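2022年3月

朝、また雨。洗濯は見送った。昨日のうちに干しておけばよかったと思いながら、台所でパンを焼いて、コーヒーを二杯飲んだ。二杯目は薄かった。豆が残り少ないので、買い物のメモに足した。

午前中は食卓の天板の続き。三月に入ってから少しずつ進めていて、古い塗膜を落とすところまでは終わっている。今日は布やすりの番手を上げて、木目に沿って手でこすった。機械を使えば早いが、前に端を削りすぎたことがあるので、仕上げは手でやることにしている。腕がだるくなったら休み、ラジオを聞き、また始める。その繰り返しで昼になった。

古い輪染みが二つ、どうしても消えない。片方は鍋の跡で、もう片方は花瓶だったと思う。花瓶のほうは母がまだこの家に来ていたころのものだから、ずいぶん前になる。シュウ酸を使えば薄くなると本にあるが、まわりまで白けるのが心配で、まだ手を出していない。窓側の染みは新聞を置けば隠れる場所なので、そのままでもいいかもしれない。

昼は昨日のスープの残りと、ゆで卵。スープは一晩置いたら塩辛くなっていて、湯を足した。

一時過ぎにマクオリさん(ムトゥア・マクオリさん、下の階の人)が本を返しに来た。貸したことを忘れていた本だった。粉だらけの床を見て靴のまま入っていいかと聞かれ、どうぞと答えた。天板を手でなでて、もう塗っていいんじゃないかと言う。自分はもう一段細かくしてからと思っていたが、そう言われると十分な気もしてくる。油にするかワックスにするかでしばらく話した。マクオリさんは油がいいと言い、実家の机は年に一度、父親が油を塗っていたそうだ。乾くまで食卓が使えず、そのあいだは床で食べたという。うちは台所に小さい台があるから、その点は困らない。

帰りがけに、返してもらったのとは別の本を一冊持っていった。今度は手帳に書いておいた。

午後、塗ったあとの色を考えた。今の木の色は思ったより白っぽい。油を塗れば濃くなるのはわかっているが、どのくらい濃くなるかは板によって違う。濃いめの橙に寄った茶色が好みで、木目の筋は黒く残ってほしい。

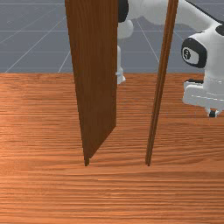

画像:リート・スミッツ(CG)

ここまで赤くならなくてもいい。冬の午後は部屋が暗いので、もう少し明るいほうが使いやすいと思う。ただ、筋の出方はこのくらいはっきりしているのがいい。うちの天板は三枚はぎで、真ん中の板だけ木目が粗い。塗ったらその差が目立つかもしれない。端材で試すのがいちばん確かだが、同じ木の端材がない。裏面の隅で試すことにした。

三時に雨がやんだので、傘を持たずに出た。ウムリーの金物屋まで歩く。店は改装したばかりで、塗料の棚が奥に移っていた。前と同じ場所に行ったら植木鉢が並んでいて、しばらく探した。ヴァシッチの木工油は750ミリリットルの缶しかなかった。天板一枚には多いが、余ったら椅子にも塗れる。値段は前に見たときより上がっていた。隣にハンビーのワックスもあって、手に取って裏の説明を読み、棚に戻した。両方買うと、結局どちらも半端に残る。

布やすりの400番も買うつもりだったのに、油のことを考えていて忘れた。店を出て橋のところで気づいた。戻るのが面倒で、そのまま帰った。家に220番がまだ三枚あるので、今日のところはそれで間に合わせる。コーヒー豆はちゃんと買った。

帰り道、川の水が増えていた。茶色く濁って、岸の草が半分つかっている。犬を連れた人が二人、橋の上で立ち話をしていた。風が冷たく、手袋をしてくればよかった。

夕方、缶の説明書きを読む。薄く塗り、十五分待って布で拭き取り、一晩置いて二度目。使った布は自然に発火することがあるので、水に浸してから捨てること、と太字で書いてある。バケツを出しておいた。裏の隅に指二本分ほどの幅で塗ってみたら、すぐに色が沈んだ。塗った直後は濃く、拭くと少し戻る。明日の朝もう一度見て決める。

布は着なくなった綿のシャツを切った。襟とボタンのところは使えないので外した。ボタンは缶に入れた。こういうボタンがもうかなりたまっている。縫い物をするわけでもないのに捨てられない。

夕飯は鯖を焼いて、大根をおろした。米は昨日の冷やごはん。台所の小さい台で食べると、どうしても急いで食べてしまう。食卓がないと新聞を広げる場所もない。郵便もたまる一方で、電気の検針票と、歯医者のはがきと、イルンホルムの姉からの封筒が冷蔵庫の上に積んである。姉の封筒だけ開けた。庭の木を一本切ったという話と、その写真はまた別に送るという話。切った木は三年乾かせば使えるから、欲しければ取りに来いと書いてある。三年後に自分が何を作っているかわからないが、欲しいと返事をするつもりだ。棚板くらいにはなるだろう。

返事は下書きだけした。食卓のことを書いたら長くなったので、明日読み直す。

九時過ぎに床を掃いた。粉は掃いても掃いても出てくる。窓の桟にも積もっていて、濡らした雑巾で拭いた。右の手首が少し痛いので、湿布を貼った。

明日は220番で軽く一回こすって、粉を拭いて、天気がよければ一度目を塗る。窓を開けたいので雨だと困る。予報では昼から晴れ。洗濯もする。歯医者に電話。

十一時前に寝る。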